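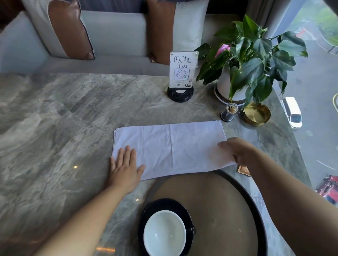
Smoothing out a white cloth napkin on a marble tabletop.

Category: Everyday Things > At the Table

Did you know a napkin can be a maths lesson? Start with a square one and fold it in half – now it's a rectangle! Fold it in half again the other way and you're back to a square, but a much smaller one. Press along each fold with a flat hand and you'll get a lovely crisp line called a crease.
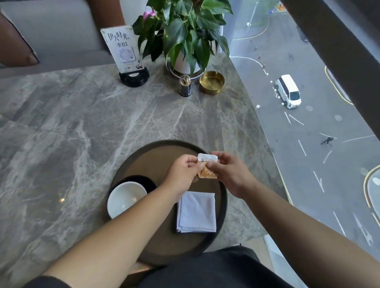

Cloth bends so well because it is made of thin threads woven over and under each other. Try it with paper too – which one stays folded best?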